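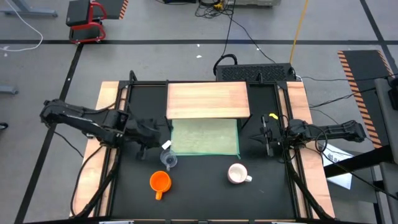 ## Re: Mugs, tea towels and the October weekend

On 9/30/23, the kitchen list wrote:

> Does anyone have a decent system for the mugs at Fostell? They come back from the tables in all colours and end up wherever there's a gap. Also, are we short of tea towels again?

Hi all,

I've got opinions on this one (sorry, long weekend of washing up behind me). My favourite way is a towel laid flat and square, mugs in front of it, and nothing stacked. The orange mug and the white one with the pinkish inside are both keepers as far as I'm concerned, and I'd fight for the little clear measuring cup too. It's got a proper spout! I use it for the dish soap, and for milk when the jug's gone walkabout.

On towels, the pale green one with the darker green edging is the sort I'd buy more of. Pelitz had them in packs of 3 last time I looked, and I reckon we could go through up to 60 over a busy season. Please don't get the fluffy ones again, they leave bits on everything.

Could whoever has the Sakai teapot bring it back before October? And if you're driving past Rirnia, we need dish soap, the unscented kind.

Cheers,
your washer-upper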